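Redoing My Old Slides

Wednesday, July 25, 2018

I spent most of the weekend with my old slides, which is a sentence that would have made my younger self lie down on the carpet. But Cadi Sayce asked me to give my talk on memory tricks again in October, the one with all the acronyms in it, and when I opened the file I found 80 slides. Eighty! For a talk that is supposed to leave time for tea and questions. I remember being so proud of it, too. I think I believed that if I had said a thing out loud it ought to be on the wall as well, in case anyone looked up at the wrong moment.

So I made a pot of coffee, put the dog out, and started at slide one with the delete key. My first rule was that any slide I used to read aloud word for word had to go, and that took out a good chunk before I'd finished the first cup. The next thing to go was the clip art (goodbye, light bulb man, you served me well).
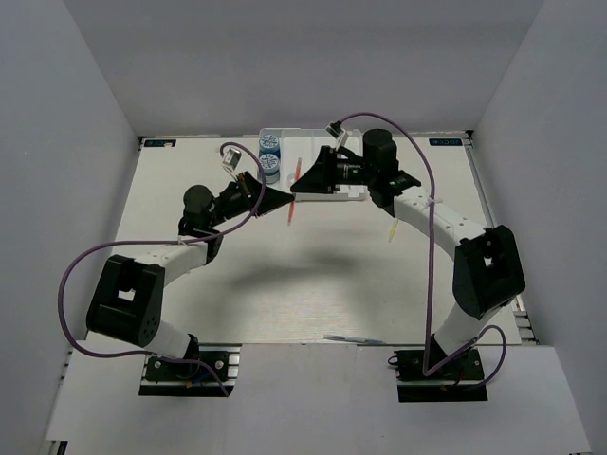 Layout was the part I dreaded, as I have no eye for it and never have. Tegwen Watkins, who taught me most of what I know about standing up in front of people, used to tell me to put my two ideas on either side and let them lean toward each other, and I would nod and then type a paragraph straight across the middle. I finally get it, I think. Look at the two robot arms, one from the left and one from the right, with the grippers so close they nearly meet over the table, and your eye goes right to that little gap. A slide can do the same thing with a question on one side and its answer on the other, and the gap is where you stop talking and let people work it out for themselves.

The acronyms themselves were harder to part with. I had 17 of them in there, some of which I had made up on the bus and was very fond of, and I tried the whole lot out on Iestyn Gape over the phone. He was patient about it, and then he asked me what the fourth one stood for and I couldn't tell him. Well! That settled that. I've kept the ones I can still rattle off while looking for my glasses, and each of them gets its own slide with the letters down the left side in a nice big size. No spinning in, no typewriter sound. I do miss the typewriter sound a little. 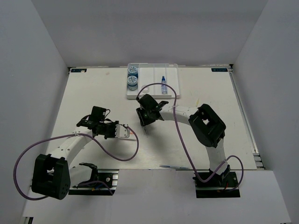 Blue-and-white lids on the left of the tray, blue cap on the right.

I also moved all my wordy bits into the notes under the slides, so they're there if I panic, and I made a one-page handout with blank lines for people to fill in as we go. Ga-eun Ha does that in her classes and swears it keeps everybody awake after lunch. I'm printing it on the pale yellow paper left over from last time.

The ending still isn't right. It's a slide that says "Any Questions?" over a sunset, and I know, I know. If you have a last slide you're happy with, leave me a comment and tell me what's on it, and I'll try it out on Iestyn when he's back.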